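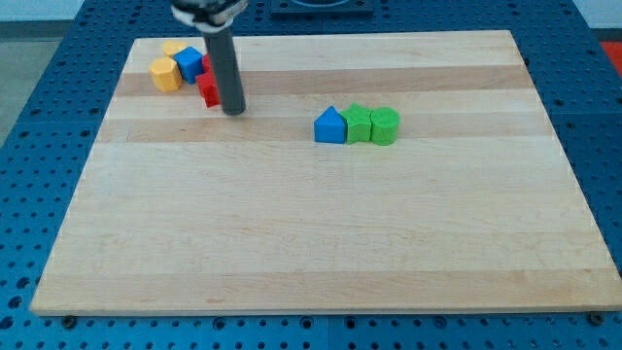 The Patience of the Second Hand

At nine in the morning Chia-hao Liu takes his place at the desk, puts two fingers on a small controller and starts to move a block across a board. The block is two metres away from him. Between his fingers and the block there is an arm with a long grey shaft, and between him and the arm there is a delay, very short, which he says he stopped noticing in July.

Liu works for Vindar, a small company in Falcombe that teaches robots by remote control. A person does the task through the machine, many times, and the computer keeps every movement. Later it will try to do the same without the person. The staff call one such try a "run". A good day for Liu is 254 runs. On the Friday of my visit he made 239, and he blamed my questions for the difference.

The task looks like something for a child of three. There are coloured blocks, blue, red, yellow and green, and a written instruction comes up on his screen: push the blue triangle to the green star, or bring the red blocks apart from the yellow ones. The shaft has no fingers and can't lift anything. It can only push, and a round tip pushing a round block is a difficult marriage. The cylinder slides off to one side. The star catches on its points and turns.

"In the first week I pushed too fast," Liu told me. "I wanted to be finished. But the robot learns also your hurry."

He now approaches each block slowly, stops just before he touches it, and corrects himself when the block goes wrong. The corrections are kept too. His manager, Endico Poon, explained that a collection with only perfect runs gives a robot which does not know what to do after a mistake, and it will make mistakes. For the same reason the blocks do not start from tidy places. Often they are pushed together into a corner group, and the operator must first get one of them out without spreading the others over the wood.

I was allowed to try for 15 minutes. My hand understood left and right at once, but forward and back took me much longer, and I sent a yellow block to the very edge of the board. Liu brought it back with four small touches from behind.

The collection has reached 3925 runs for this board. Poon wants to double it before the next training begins. When I left, Liu was reading a new instruction and had not yet moved his fingers.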